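Black and white in the same wash: how are you keeping the white parts white?
Posted in January by Solange Renaud

Okay, laundry people, I need you. I have slowly turned into a person who owns only black and white stuff. Throw blanket, kitchen towels, bath mat, the works. It started with one striped dish towel I bought on a trip and now I can't stop, and I love how it all looks for exactly as long as it takes to need washing.

Last weekend I did a load with two checked pillow covers and a striped tablecloth from Mistunska, cold water, regular cycle, and the white squares came out the color of old dishwater. Evenly gray, so evenly that my sister thought I'd bought a different tablecloth. The tag says machine wash cold. That's all it says. It doesn't say "also, good luck."

I have read that you should soak in vinegar. I have read that vinegar does nothing. I have read salt, I have read Epsom salt (why), and a lady at the Escobar Street laundromat told me to freeze it first, which I'm pretty sure is for jeans, or for moths? So before I ruin anything else I would like to hear from people who have done this more than once. I mean the bold stuff, too, big blocks of black right up against white, where there's nowhere for a little bleed to hide.
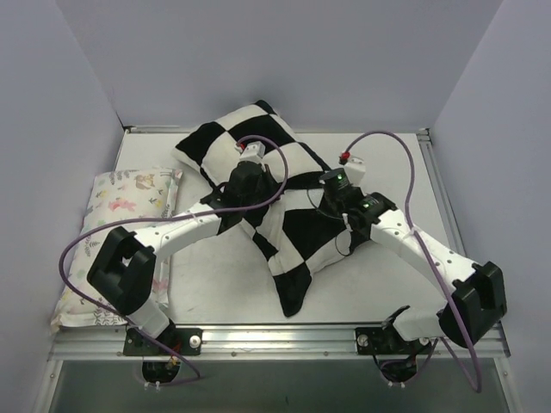

Percy Puma: Skip the vinegar, skip the salt. Both of those get passed around like family recipes and neither one sets a commercial dye at home. What you have is loose dye that never got rinsed out properly at the mill. It's going to come out sooner or later and all you can control is where it goes. So you want lots of water, not much in the machine, and you take it out the minute it stops. I bet that tablecloth sat.

Solange Renaud: ...it sat. I went to get groceries. It was maybe two hours!

Percy Puma: Two hours wet and folded on itself, black against white. That's your gray.

Pirjo Savolainen: I agree with Percy on the sitting and disagree on nearly everything else, as usual (hello Percy). I wash black and white baby quilts for a shop and the thing that made the difference for me was hotter water. I know. Everybody says cold. But cold water is bad at keeping loose dye up in the water, it just lets it settle back down on whatever is closest, and the closest thing is the white square. With cotton I go hot on the very first wash, with a good detergent and tons of room. Then warm after that.

Percy Puma: On a cotton quilt, fine, maybe. Tell somebody to wash a poly blend pillow cover hot and they'll be back here asking why the zipper is wavy.

Pirjo Savolainen: Which is why I said cotton.

Percy Puma: You said it in the second half!

Edith Alvarado: Can I come in while you two are at it? I've been doing this since my kids were small and I keep a notebook, so I'm just going to type in what I do. It's a little long, sorry. It works for covers and towels and, with some changes, for stuffed animals, and stuffed animals are where I learned most of it. We had a panda, then a cow, then a penguin, then another cow. I did not pick these animals.

1. Wet test first. Dampen a white washcloth, press it on the darkest part for a good slow count of 20, and look. If it comes up clean you can relax a lot. If it picks up gray or (this surprises people) purple or dark green, you've got loose dye and you want to treat the thing like a problem from the start.

2. For anything with plush or fake fur, don't dunk it unless you really have to. Spot clean the white part with a barely damp cloth and a drop of dish soap, and always wipe from the white toward the black. Never from the black toward the white. Work in the direction the pile wants to go, then lift it back up with a soft baby brush. The seams between the two colors are where dirt hides, and also where the filling soaks up water and then takes three days to give it back.

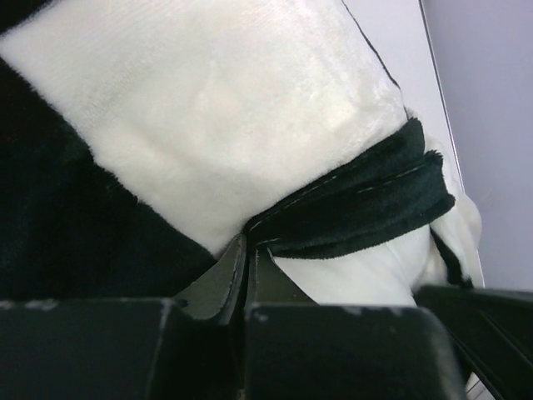 3. If it does have to go in the machine, put it in a zipped mesh bag, alone, gentle cycle. Alone means alone. My husband once added "just one" sweatshirt and that was the end of the first cow's good looks.

4. Extra rinse. Every time. My old machine had a button for it and my Okeo hides it in a menu, but it's in there. I'd take the extra rinse over any product you can buy.

5. Spin it harder than you think. The more water you get out, the less there is to wander while it dries. I spin flat things at 800 and toys as low as the machine goes, then roll the toys in a towel and kneel on them. The kids found this upsetting.

6. Dry with the white on top and the black hanging down, if the shape lets you. For checks obviously you can't, so use a fan. Moving air and nothing folded over.

Solange Renaud: Edith, this is incredible, thank you. Wiping from the white toward the black is so obvious and I have never once done it. Question, though, what about what's already gray? Is the tablecloth gone?

Edith Alvarado: Not if you haven't put it in the dryer. Did you put it in the dryer?

Solange Renaud: I didn't! It's on the back of a chair looking sad.

Edith Alvarado: Then wash it again today. Hot if it's cotton (Pirjo's right about that, I just didn't want to get in the middle), by itself, and change the water when it looks like tea. Mine took three rounds once. It never got back to store white but it got to where I was the only one who could tell.

Percy Puma: I'll give you hot on a rescue. On a rescue you've got nothing to lose.

Pirjo Savolainen: Somebody take a screenshot.

Mercedes Puma: Jumping in with a thing nobody brought up yet, and that's oxygen bleach. I do a long overnight soak in the bathtub, warm water, powder dissolved all the way first, for anything white-and-something that has gone dingy. It's gentle on most blacks, though I would test an inside hem. I've had one black go brownish on me, a cheap felt thing, and it served me right. What I wouldn't touch is chlorine bleach with a paintbrush. I know there are videos where people dab it on just the white squares. I tried that on a bath mat and it crept straight over the line into the black and left this orange halo, and then the cotton went thin there by summer.

The other thing I'd say is that covers and inserts are two separate jobs. I see so many people stuff the whole cushion in the washer with the cover on and then wonder why it's lumpy and gray. Take the cover off, turn it inside out, zip it closed again so the teeth don't chew on anything. Wash the insert by itself, and only if it needs it.
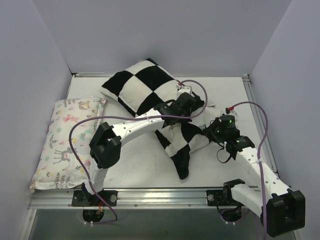
And buy your inserts a size up while you're at it. A cover that has been washed a few times goes a bit baggy in the corners, and a bigger insert fills that out so it looks new again. I use a 20 inch insert in an 18 inch cover and it's so much better. Shake it, punch it, do the corners with your fist first and the middle last. Also, iron the cover from the back while it's still a tiny bit damp. Black fabric gets shiny under a hot iron and you can't undo that.

Percy Puma: She's right about the baggy corners. I live with these cushions, you could fall asleep in one and not be found.

Solange Renaud: Wait, are you two married??

Mercedes Puma: Cousins. He rents my upstairs. He's not allowed near the bathtub when I'm soaking.

Pirjo Savolainen: Oxygen bleach, yes, seconded, but not on wool or silk please. And has anybody had real luck with the dye grabber sheets? I've gone through two boxes of the Plostus ones and they do come out gray, so they're grabbing something. My whites look the same either way, though.

Edith Alvarado: I use one the first time I wash something new, mostly so I can look at it afterward. If the sheet is dark I wash it alone again next time. If it's pale it gets to join the others. I wouldn't count on it to save anything.

Percy Puma: An old white sock does the same job. Free.

Mercedes Puma: He means my old white socks.

Solange Renaud: Update! Two hot washes, extra rinse both times, and the tablecloth is... I want to say cream? It's cream. The gray is mostly gone apart from a strip down the fold where it sat. I've got the tub filling now for Mercedes' soak and I'm going to bed. The pillow covers are poly, so those get warm and a stern talking-to. Will report back.

Comments

checkersandcream: 1,937 views on a laundry question, I feel so much less alone. Did the strip on the fold come out?

Solange Renaud: Almost! The soak did most of it. I put the fruit bowl on what's left.

dot_in_the_valley: We have hard water here and Edith's rinse advice only worked once I cut my detergent in half. Too much soap leaves its own gray film and it looks just like dye bleed. Try a hot wash with no detergent and see if it suds up.

Edith Alvarado: Good one, I'm adding that to the notebook.

marlow13: Still say freeze it first.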